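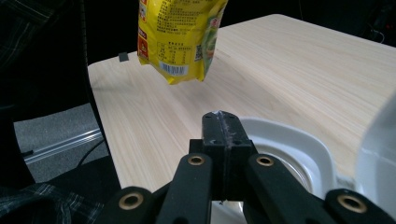 Yellow snack bag over the table, gripper still low. One of the 2,697.

October 2021

Read the Moltia draft twice today and I still don't buy the main claim. Radosław wants to say that demonstrations collected with the hand-held gripper are as good as teleoperated ones for bagged goods. Maybe they are. What we have is a success number from 200 trials, in our own room, on our own table, scored by the same four people who did the collecting. I was one of them and I know how generous I got by late afternoon.

The bags bother me most. A box has corners and a front, and if the policy learns where the corners are you can more or less see it happening. A snack bag sags and twists, and the back of one is mostly tiny print with a nutrition table and a barcode. In the picture at the top the bottom crimp is already wavy. Does the policy know that is the bottom of a bag, or has it learned that yellow next to pale wood means close the fingers? I asked Junaid and he said the ablation covers it. The ablation swaps the backgrounds. It does not swap the bags! We used nine products all summer and tested on the same nine.

Irena is more patient than I am. She spent the morning going through failures and thinks most of them are timing, with the fingers closing a little early. She may be right, but she had the scores open next to the clips while she did it, and I told her I'd rather she hadn't. She took it well. I probably said it badly.

Also the tool itself. The top of the black block on ours is all scratched up, and I have no idea whether the play in the linkage is what it was in July. We calibrated once. Lucyna says the drift would be too small to matter, and when I asked how small, she said she'd look. So that goes in the draft as "negligible," I suppose, until someone measures it.

Annelies called from Flesgate after lunch. They ran our checkpoint on their bench and it did poorly, nearly half of what we report. Radosław blames their lighting. Could be. But if lighting can do that, then lighting belongs in the abstract.

I wrote him a long email and cut it down to two requests: new bags that none of us picked, and scoring by somebody outside the group. He answered "let's discuss." Meeting is in the small room, so I'll bring the Flesgate numbers on paper.

Need to ask Lucyna for the July calibration file before then.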